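The back bedroom, a bit at a time

28th January

I have been putting off writing this one because there isn't much drama in it. The small bedroom at the back of the house in Clirnville is nearly ready to be slept in by other people, and most of what's left is the sort of job that takes ten minutes and gets left for a fortnight.

For anyone new, we are getting the room ready for my brother-in-law Sutrisno, who is coming to stay from February while he works on a contract over in Zumcombe. He'll be here on weeknights and going home in between. He is an easy guest, but he's a tall man who goes to bed early and reads, so the bed and the lamp mattered more than anything else.

The bed went in first and everything else had to fit round what was left. It has a dark base and a dark headboard, which I wasn't sure about against cream walls, but the skirting board is dark too and it all more or less ties up. White bedding, same as in our room, so it can go in the same wash. I did think about a patterned duvet cover. Then I thought about ironing it.

The bedside table is an old one. It came out of my aunt's house and had spent years in our garage with tins of paint standing on it. I sanded the top, gave it some oil and left the rest alone. There's an open shelf low down for a book or a pair of glasses. The lamp is newer – a plain white shade on a thin gold stem – and it lives near the socket plate on the wall. I still haven't decided what to do with the black cable, which sits on top of the table by the lamp. A clip on the back would sort it. I have bought clips. They are in a drawer.
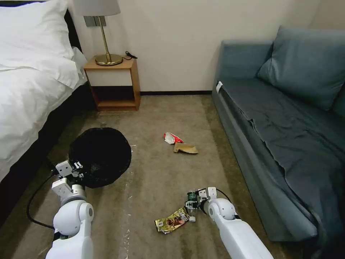 The carpet and the bin

The carpet was here when we moved in and I've gone back and forth on it. It's a beige-grey with a slight streak to it, and it hides a fair amount, though not little white bits of fluff. I had a quote for replacing it and the total was a shade under 1000, which is more than I want to spend on a room that small. So it stays. I hired a machine from Nasution, the tool place behind the station, and went over it twice. The first lot of water was horrible. The second was only unpleasant. Two stains by the door came up well and one didn't, and I've stopped looking at it.

If you're hiring one of those machines, ask for the long hose attachment as well. I didn't, and ended up doing the strip beside the bed on my knees with a brush and a bowl.

The bin took longer to settle than it should have. I wanted something low and round that could go on the floor between the bed and the sofa, where you can reach it from either. A bin in a bedroom gets tissues, receipts, labels and the odd teabag, and without a liner you are washing it out every week. We use small black bags from a roll of 100. Fold plenty over the rim or it slides down inside the first time anything heavier than a tissue goes in. I've now got into the habit of keeping a couple of spare bags flat in the bottom, under the one in use, so whoever empties it doesn't have to go back down to the kitchen.

The sofa

This was the argument. My view was that a small bedroom doesn't need a sofa. The other view in this house was that a person who is here four nights a week needs somewhere to sit that isn't his bed, and I lost. It's a blue-grey one, bought second-hand through Kitero, and it came up the stairs with 3 of us on it and a good deal of language. It fitted round the turn once we'd taken the feet off.

I'll admit it works. It goes against the right-hand wall and you can still walk to the bed. The seat has some wear, so there's a darker cover over it, which never stays smooth for longer than it takes to sit down. I've tried tucking it in at the back and it comes out again. If anyone has a method I'd be glad to hear it. 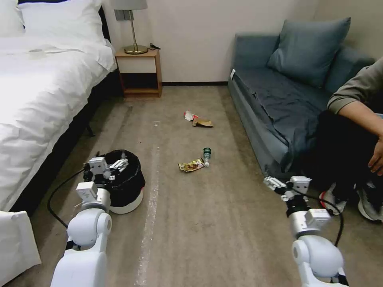
The lamp end of the room, with the sofa on the right and the bin in its usual spot.

Still to do: the clips for the lamp cable, a hook on the back of the door, and a blind that keeps the light out properly. The one we have lets in a stripe down each side and the sun comes round early once the mornings get lighter. I've measured the window twice and got two different answers, so I'll do it again at the weekend before I order anything.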